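Home Projects Archive About Contact

In October I moved the Flakesero arm from my desk to the living room, because the desk had become too easy for it. Now it must pick up clothes. I call the whole build Owen, and it has taken three versions of the wrist until now.

The first problem was the cable — it pulled the camera to one side every time the wrist turned.

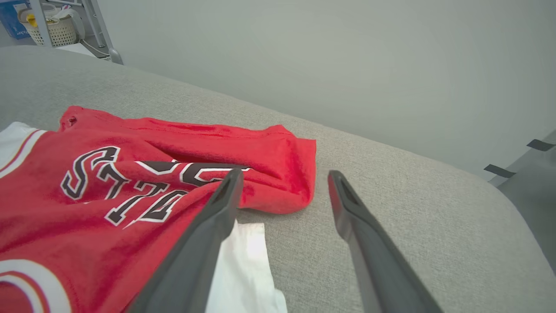
So I printed a small clip and led the cable behind the joint. Cloth is still much harder than boxes. A fold has no fixed shape, and my old grasp program from Zilik expects one. Next evening I will try a slower closing speed and softer tips.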